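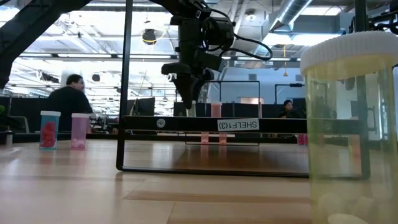
Tresemport, 20 April 2025

Spent my Sunday rewriting the house rules for our shelf-picking arm, and I have opinions, so this is going to be a thread. If you run a robot arm anywhere near a shelf full of small bottles, maybe some of it saves you an afternoon. If you don't, mute me till Tuesday, no hard feelings!

Background for new people: our group at Renenine works on picking and placing pill bottles. Arm comes down from overhead, reaches in over the crossbar, grabs a bottle by the cap, puts it somewhere else. Simple to say. The rule sheet for it had grown to 39 items and I could recite maybe six.

So on Friday I asked Jonas Frei to name the rules from memory. He got five. Then I asked Perla Manríquez and she got seven, but two of hers were from her last job (good ones though, I stole them). The new sheet has 17 and fits on one side of paper in a font I can read without my glasses.

First one, and it's first on purpose: where is the stop button, and can you reach it from where you're standing right now? Don't tell me there's one in the room. I mean put your hand on it. We do this out loud before the first run and every time somebody swaps in.

Second: slow speed for anything new. New bottle, new shelf position, new gripper fingers, new person at the keyboard. You get to full speed after the motion has gone through clean at slow, with someone watching the gripper the whole way and keeping their eyes off the laptop.

I know slow speed is boring. I've sat through it with a sandwich. Do it anyway.

Third one is hands. No hands inside the posts while the arm has power to move, even if it's "just sitting there." Somebody always wants to nudge a bottle half an inch. Stop the arm, confirm it's stopped, say "hands in," nudge, say "hands out." Yes, you feel silly saying it. You get over that by Wednesday.

Oh and the hands rule covers pens, rulers, phones and that grabber stick. You know who you are, Alun.

OK, labels. Every shelf level gets a code, like the SHELF1(3) one up there on the crossbar. The written rule is now that the code in the run log has to match the code on the bar, character for character, brackets included. We had logs with "shelf 1-3" and "S1.3" and "top-ish shelf" (!!) and sorting that out cost me most of a week.

And when you check a label you read it off the bar yourself, then read it off the screen. Reading the screen and nodding at the bar doesn't count. Yes, that includes the labels that are mounted upside down, just tilt your head, it's one line of text.

Somebody asked in my messages whether we need our own rules at all when there are already international safety standards for industrial robots. Yes, you need both! The standards tell you what a safe setup has to achieve and how to think through the risks. They have no clue where your chair is.

My way of splitting it: the risk assessment is the big document, it gets done properly, by people who know how, with signatures. The house rules are what a tired person can follow at four in the afternoon. If a house rule ever disagrees with the risk assessment, the assessment wins and you fix the sheet that same day.

Please don't copy somebody else's risk assessment. Gebhard Ammann once showed me one that talked about a welding cell. His team was moving yogurt. Every page had been initialed.

Back to bottles. Rule on contents: whatever goes in a test bottle gets written down before the bottle goes on the table. What it is, how full, who filled it. Different fill levels feel completely different to a gripper, and if you only wrote "bottle, orange" then your data is a mood board.

Related and non-negotiable for us: nothing from a test bottle ever goes back to being medicine, a snack or anything else a person might swallow. Test bottles stay test bottles forever. They have their own bin, their own lid and their own shelf in the storage closet, and the closet has a key.

Caps next. A ribbed white cap and a smooth one are two different grasping problems, so they're two different entries on our sheet. Big bottle with a wide cap, small bottle with a narrow one, same thing. I used to let people write "standard cap" and I'd like to apologize to everyone downstream of me.

See-through bottles deserve their own paragraph in anybody's rules. You look through one and there's another bottle bent around inside it, so does the camera, and then the arm reaches for something that's sort of there. Our rule: every scene that has translucent bottles in front of other bottles gets flagged as such in the log. Flagged, and kept! Don't throw out the hard ones.

Same goes for shiny tabletops. Reflections get a checkbox. It takes one second to tick and it saves you from arguing two months later about why Monday mornings look worse than Monday afternoons.

Perla's stolen rule number one: the person running the arm is not the person arranging the bottles. Two jobs, two people, and they switch after each block. When one person does both, the arrangements slowly drift toward whatever the arm is good at. We went back through 206 of our older logged runs and you could see the layouts getting friendlier as the day went on. Ouch.

Perla's stolen rule number two: the operator isn't allowed to talk about anything except the run during the run. I fought her on this one, because I like talking. She was right. I've had exactly one conversation about soup that ended with a gripper closing on a crossbar.

(The crossbar was fine. The fingers needed replacing. Which brings me to...)

Gripper fingers. Look at them at the start of every session, up close, arm stopped. Cracks, chips, anything that wiggles. Spare pairs live in the top drawer with a date on the bag. When you swap a pair you write the swap in the log, and then guess what, you're back to slow speed. See rule two.

Cables! A loop of cable near the wrist is normal, the arm needs slack to turn. What you want to know is where that loop goes at the far ends of the motion. So before a new program we drive the arm to each extreme at slow speed and one of us only watches the cable. Nothing else. It's a weirdly relaxing job.

And while you've got the arm parked, check what's above and beside the work area too. If you have more than one arm hung over the same table, both of them are in your rules, even when you only plan to move one. Ours says: the arm you aren't using gets switched out of remote mode, and its operator tells you so to your face.

The people rule. Desks and walkways near a robot bench fill up with folks who are just doing their own work, and they have every right to. So it's on us to mark where the arm can reach, with tape on the floor, and to call out before first motion. We say "moving." Loud, one word, every time.

Alun Llewellyn wanted a buzzer for that. We tried the buzzer. Everybody hated the buzzer within the hour and then, worse, stopped hearing it. A human voice still works on us for some reason. Your mileage may vary, and if you have a legal duty to fit a sounder then obviously fit the sounder.

Visitors get the short version of the sheet, five lines, and a person who stays with them. Cauã Godoy does the visitor walk-through for us and his is 56 seconds long, I timed it. Nobody's eyes glaze over in 56 seconds.

What I cut from the old sheet: everything that was really a wish. "Be careful around the arm." "Keep the area tidy." Careful how? Tidy for whom? If you can't check it with a yes or a no, I took it out or rewrote it till you could.

"Keep the area tidy" turned into "only items on today's list are on the table." Shorter, and you can argue about it like adults.

I also cut the rule that said to report all incidents, which sounds terrible, so let me explain. It's now "write down anything that surprised you," and there's a notebook on a string. We were getting one report a month under the old wording. People don't think a bottle tipping over is an incident, but they'll happily tell you it surprised them.

We read the notebook together on Fridays. Ten minutes, standing up. If the same surprise shows up twice it gets a rule or a fix, and a fix is better. I'd much prefer a bracket that stops a shelf from sliding to a line telling you to mind the shelf.

Every rule has an owner's initials and a review date next to it. When the date comes up the owner has to say keep, change or drop. No answer means it gets dropped - which scared Jonas so badly that he's already reviewed his, and they aren't due until June.

Exception: the stop button, the hands rule and slow speed have no drop option. Those three you can only make stricter.

A few of you asked for the sheet itself. I want the team to live with it for a bit first, and Gebhard has pencil notes all over his copy that I can't read yet. I'll put it up in June with the changes marked so you can see what we got wrong.

Meanwhile, tell me your best yes-or-no rule. One line, checkable, from a real bench. I'm especially short on good ones for restarting after a power cut, ours is four lines long and I don't like any of them.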